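Project report, Housing and Daily Life course, second semester
Group: Rosario Fabbri, Ikhsan Sopacua, Lise Petrenko
Tutor: Adoración Quintana
May 6, 2020

# Where the clothes stop: a small study of laundry in shared student rooms

## 1. Why we chose this topic

In the residence at Cisthorpe each student has one room with a bed, a desk, a narrow closet and one chair. The laundry machines are in the basement. When we discussed possible topics in our group, we noticed that all of us had the same problem. The washing is easy and the drying is easy, but after that the clothes stay somewhere in the room for days. Often this place is the bed. In the evening the pile goes to the chair, and in the morning it goes back.

We wanted to understand two questions:

- Why do clean clothes not arrive in the closet?
- Can a very simple change in the room help, without buying new furniture?

## 2. Method

We asked six students from our floor to take part, and five of them stayed until the end. One had to move home early and we did not use her notes.

Every participant kept a diary with short entries. They wrote when they brought clothes up from the basement, where they put them down, and when the last piece was put away. We did not ask them to be tidy, and we told them this several times. In the first interviews some people were ashamed of their rooms and cleaned before we came, so after that we visited without fixing an exact hour (always with permission).

In the second part each person received a sorting plan, written by Lise on one sheet of paper:

1. Take out everything that is not clothing and put it on the desk.
2. Make one pile for hanging and one for folding.
3. Hang first. Fold after.
4. Socks are last, and it is allowed to leave them without pairs.

Step 1 was added after our test round. Ikhsan observed that people lose much time with the other objects which come into the pile, for example chargers, books and bottles. They pick the object up, look for a place for it, and then they begin to do something else.

## 3. What we found

### 3.1 The diaries

The total of diary entries was 144. This is more than we expected, and the quality is not equal. Some entries are only one word ("chair"). Others are a full page, especially those of Serena Rizzi, who also drew a plan of her room with arrows.

The most common first place for clean clothes was the bed. The reason given most often was that it is the only large flat surface. The desk is usually in use, and the floor feels dirty to people. The closet was the first place only in very few entries, and these were almost always coats or shirts already on a hanger.

### 3.2 The pile as a storage

A result we did not plan for is that the pile works as a kind of storage. People take clean clothes directly from it and wear them. For this reason the pile becomes smaller alone, and there is less pressure to sort it. Serena wrote: "If I wait until the next wash, half of the job has disappeared."

The pile is also a place to put things down. During our visits we saw that a soft heap on the bed takes everything that a person has in the hand when coming in. A water bottle is a good case. It has no fixed place in the room, it goes out every day and returns every day, and it ends on top of the clothes.
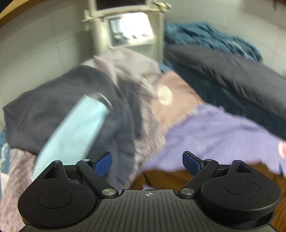 ### 3.3 The sorting plan

Four participants said that the plan made the work shorter. The fifth did not like it and preferred to fold in front of a movie. Step 3 was the most discussed. Rosario thinks that hanging first is better because the pile loses volume quickly and the person feels progress. Lise prefers the opposite order for small closets. We could not decide this with our data.

## 4. Limits

Our group of participants is small and all live in the same building with the same furniture. The diaries depend on memory. We also did not compare seasons, and in winter the clothes are thicker.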